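Plullard handover rig

My bench build for passing floppy parts between two grippers, put together evenings at the Dristhorpe shared workshop. Still fiddling with it! 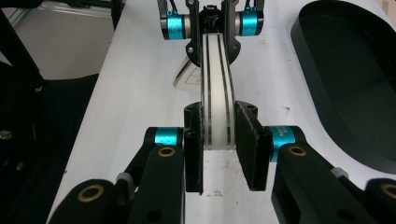
What's in the folder

Drawings for the linkage arms and finger pads, my wiring notes, and a log of 700 handover tries with the curved white strips (the ones with two black stripes). Log format is v2, updated 08/05/2018. The older log used different column names, so don't mix them, I did and lost an evening to it.

Building it

Press the brass bushings in before you bolt anything. Go easy on the pads, I tore 6 getting the glue right. Satish Gautam wrote the timing script, so bug him about that part (nicely).

To do

Cable clips. Better pad glue.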